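Catalogue > Shared workshop > Arms and grippers > Forkach practice cell

Print this page | E-mail this page

The Forkach is a practice cell for people who build a robot arm at home or in a shared workshop. You get the room and the table as a simulated model, so you can try your program before you bolt anything down. Hassanpour drew the first version in March for our own members.

The table has a hole grid, and around it you may place crates, mugs, plates and other small things.

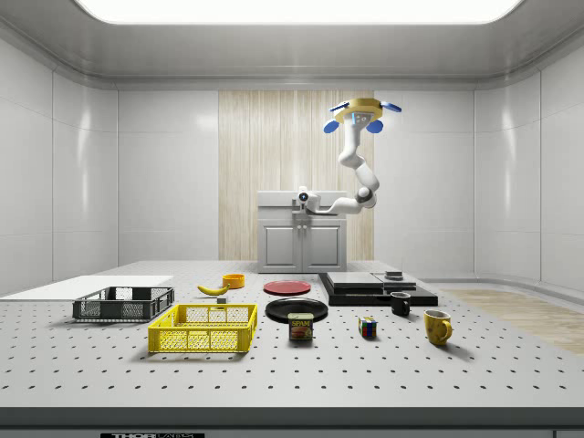

Each licence covers 2 computers. The library holds up to 200 objects, and you can add your own – the Wikar file format is accepted. Please check the colour settings after you import.

The arm can stand on a cabinet or hang from the ceiling. Opening a drawer is a good first job for the ceiling arm, with the parallel gripper.
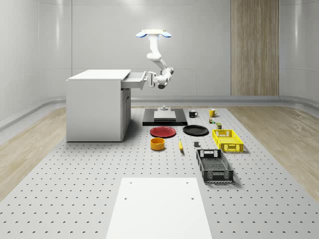

Bahman Mirzaei writes that he needed 37 tries before his drawer program ran well, and that he would like a slower speed setting for beginners.

Order code: Gritetti 131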